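The White Bench

Esko Saarela's old bench went out the back door in May, in two pieces. Joonas Karppinen had wanted to keep it whole, but it had been built inside the room and it was wider than the door. He took the saw to it before lunch. Tyyne stood in the yard so she wouldn't have to hear it, and heard it anyway.

The shop was on the low side of Isidham, behind the laundromat. Esko had fixed things there for most of his life. Clocks first, then radios, then whatever people carried in. When his eyes went bad he sold the lease to Tyyne Eskola for 900 dollars and a promise that she would keep the sign up until the paint came off it by itself. Joonas had come with the lease. He was Esko's nephew and had been sweeping up since he was in school.

"What did he say when you told him?" Joonas asked. They had the two halves leaning against the fence.

"About what?"

"The bench."

"I haven't told him."

Joonas looked at the bench. It was nearly black on top from oil and coffee. There was a burn the shape of a boat where Esko had once set down a soldering iron to answer the phone.

"He'll come by," Joonas said. "He always comes by."

"I know he does."

The new panels had been sitting in the hallway for a week, wrapped in brown paper. Tyyne had found them through Anneli Keskinen, who ran the counter at Florkau, the restaurant supply place out by the highway. A bakery had ordered them and then closed before they were picked up. They were white and perfectly plain. Anneli had let them go for 180 dollars and had thrown in a box of brackets that didn't match.

Tyyne's reason for wanting white was simple. She lost screws. On Esko's bench a dropped screw was gone. He had never dropped any, or had known by the sound where they went. She had spent one whole afternoon of the winter on her hands and knees, looking for a spring that belonged to a woman's sewing machine, and when she got up she had already decided.

They measured twice and then Joonas measured again. The wall was not straight. Behind where the old bench had stood, the plaster was a different color, and there was a row of pencil marks down near the baseboard with dates beside them, too faint to read.

"Those are me," Joonas said. "He used to stand me up against the wall. That's before he put the bench in deeper."

"Do you want me to leave it open there?"

"No. Cover it up. It's just a wall."

She put the first bracket where it needed to go, which was not over the marks but close to them. They worked without talking much. Joonas held the panels level with his shoulder and she drove the screws. The third one went in crooked and she backed it out and started over. By 5 o'clock the top was on, and the room looked bigger and a little like a clinic.

"It's very bright," Joonas said.

"That's what it's for."

"I'm just saying it's bright."

He went home and she stayed to wipe everything down. She used vinegar and a dish towel. The drawers from the old bench were stacked on the floor and she went through them one at a time, because she did not want to put them back the way they were. Most of what was in them she knew. Fuses. Watch crystals in envelopes. A tin of keys that opened nothing in the building. In the bottom drawer, under a folded newspaper from Koskela, was a stack of repair tickets with a rubber band around them that broke when she touched it.

They were all unpaid. That wasn't strange in itself. People forgot, or moved, or died. But these had been marked, each in the same way, with a line across the total and Esko's name signed along it in black ink. He signed quickly. It was one loop and a tail. She had seen him do it on the lease.

She read a few. A kettle for a family on Nesness Road. A hearing aid. A train set, two engines, one beyond help. The kettle family had been back with the kettle three times, and three times there was the loop and the tail.

She found a new rubber band and put the tickets on the windowsill.

Esko came by the next morning at 8. He had his cane and a bag of rolls, and Oskari Kallio from the laundromat had walked him across the yard because of the step. Oskari did not come in. He looked past them at the bench, raised his eyebrows at Tyyne and went back to his dryers.

Esko stood inside the door. He could see light and large shapes, and he could see that one of the large shapes had changed. He walked toward it with his hand out until his fingers touched the edge.

"It's cold," he said.

"It's new," said Tyyne.

"What color is it? It looks white."

"It's white."

He moved his hand along the front edge to the corner, and then back. He found the place where two panels met and pushed his thumbnail into the seam.

"You've got a gap."

"I know. The wall isn't straight."

"No. It never was." He kept his thumb there. "Small things will get in that. You should fill it."

"I was going to do it today."

"Where's mine?"

Joonas was in the back with the coffee and had stopped making any noise with it.

"It's out by the fence," Tyyne said. "We had to cut it. It wouldn't go through the door."

Esko nodded for longer than he needed to. Then he felt for the stool, which was where it had always been, and sat down and opened the bag of rolls.

"My wife said that when I built it," he said. "She said, you'll never get that out of here. I said, why would I want to?"

They ate the rolls. Joonas brought the coffee and set Esko's cup on a folded towel, and Esko moved it off the towel and onto the white. Neither of them said anything about it.

Tyyne told him about the tickets. She had planned to wait, but they were right there on the sill.

"Throw them out," he said.

"You signed them."

"So I'd know I'd looked at them and not do it twice. If I left them open I'd start to think about the money."

"The kettle came in three times."

"It was a bad kettle." He wiped his fingers on his coat. "They should've bought another one, but she liked it."

After that he wanted to go home. Joonas took him, the long way, past the fence. From the window Tyyne saw them stop there. Esko put his hand on one of the halves and felt over it slowly, and she thought he was looking for the burn. He was on the wrong half. Joonas turned him by the elbow and put him in front of the other one.

She filled the seam that afternoon with white putty and smoothed it down with a wet finger. It took two tries. When it was dry she could still find it with her eyes shut, but only if she knew where to start.

Summer came. The bench got its first scratch from a toaster and its second from Joonas, who said it was from the toaster. Tyyne stopped noticing how bright the room was. She dropped screws and picked them up again. For her birthday Joonas gave her a T-shirt, white and much too big, with a little black scribble on the front, one thin line looping over itself. He said he'd seen it at the market and it had made him think of the tickets.

"It doesn't say Esko," he said. "I don't think it says anything."

"It's close enough."

She wore it to work in. It was loose at the arms and let the air through, and she could lean over the bench in it for an hour at a time.
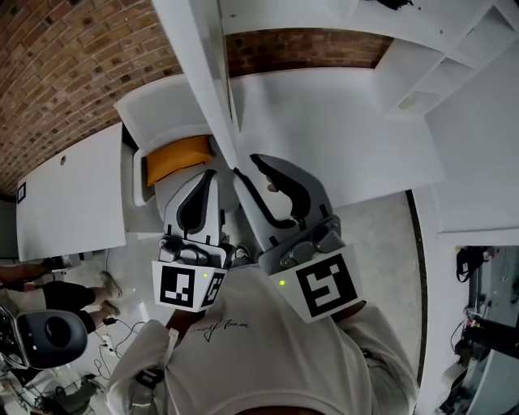 The loose white T-shirt, at the white workstation.

Esko still came by. He had stopped mentioning the bench, but he put his cup down in the same place every time, and by the end of August there was a ring there that vinegar wouldn't lift. Tyyne tried baking soda once and gave up.

The halves of the old bench stayed at the fence until the first rain. Then Oskari asked if anyone was using them, and he and Joonas carried the better one over to the laundromat and put legs under it. People folded sheets on it. Some of them complained that it left marks on the white things, so Oskari laid an oilcloth over the top.

The other half, the one with the burn, Joonas took up to his apartment. He had to turn it on its side for the stairs. Tyyne held the bottom end and he walked backward, calling out the steps to her, and at the landing they put it down for a minute to rest their hands.

"Is the door wide enough?" she asked.

"I measured it," Joonas said. He bent down and took hold of his end again.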